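The owner of the Ostex table shop in Stedbridge has been selling resin-coated slabs for long enough to have stopped enjoying the word "heirloom." He asked that his name be left out, and said his suppliers would know who he was anyway.

I went to see him on a Wednesday because I doubted that a slab table priced at $2,902 could be kept clean by people who eat at it. He doubted it too.

"You buy gloss, you buy wiping," he said. "I tell them that before they pay. They nod."

What about the sprays? He sells one, Skisano, and he was in no hurry to defend it. "It smells nice. Water does most of the same job. People feel better if there's a bottle."

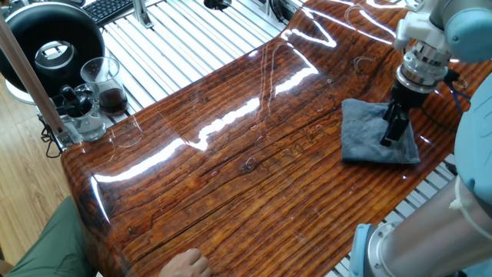 Hordiienko

The cloth was a subject he took more seriously. He likes gray-blue microfiber, folded into a square, and he has no patience for paper towels. A folded cloth gives you a clean side to turn to, he said, and most streaks come from pushing around what the first pass picked up.

I said a finish that shiny seemed to show every wipe mark, whatever the cloth. "Under overhead lights, sure," he said. "Stand at the other end and half of it goes away." I asked if that was a sales trick. He thought it over. "It's where I stand the customers."

He also wipes along the grain, though he admitted that under a thick clear coat the direction may not matter – "habit," he said, from years of oiling bare wood.

And the cracks and knots, which some buyers pay extra for? He wouldn't call them character. "They're cracks. They look good under resin."

He has two slabs at home, both matte.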